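Clondow kitchen storage, progress report to Orkwood, December 11, 2021

Spending stands at 1380 of the grant. I doubt the sorting has earned it yet. 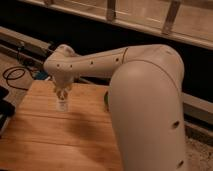
Small clear item on the wooden top.

Labels went on in October and few people read them. 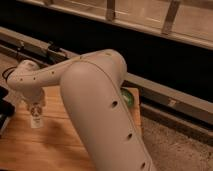
Bowls remain my main complaint. Something green still sits near the far edge of the board, and the shelf plan has no place for it.
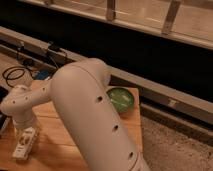 Gediminas Eglītis would keep the bowls out and drop the shelf plan. I am half inclined to agree.

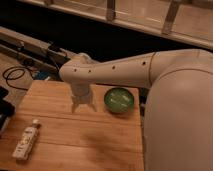
The second payment should wait until the plan is redrawn.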